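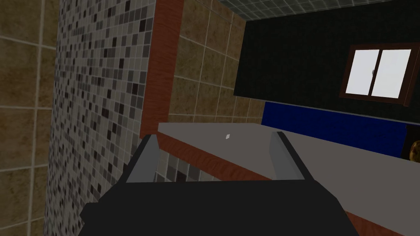 Tramel 407 Worktop Edging Strip

Pre-glued wood-grain edging for kitchen and utility room worktops. The 407 is made by Prilix for boards with a square front edge and is sold in rolls or cut to order.

Colours: Chestnut, Pale Oak, Slate. Chestnut is the usual choice with plain grey tops. Colour varies a little between batches, so order enough for the whole room at one time.

Fitting
Sand the bare edge and wipe off the dust. Set a household iron to medium with no steam, lay the strip along the edge and press slowly from one end to the other. Leave to cool, then trim the overhang with a sharp blade – always cut towards the board. Corners should be mitred. Curved edges need the Tipoki flexible strip, sold separately.
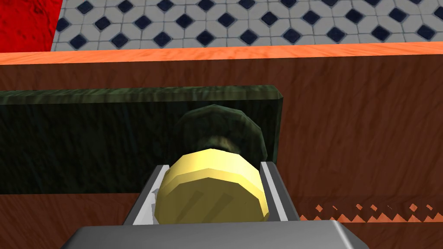 Pale yellow cylinder on its side, with a dark olive-green shape behind.

Care
Clean with a damp cloth and mild soap. Do not use scouring powder or bleach. Wipe up standing water along the joint. A lifted end can be pressed down again with a warm iron, or fixed with Nerik contact glue.

Details
Product code: 407
Thickness: 2 mm
Sample length: 300 mm
Delivery: 7 working days
Returns: full rolls only, unopened. Cut lengths cannot be returned unless faulty.

Samples are sent by post – please choose up to 2 colours per order.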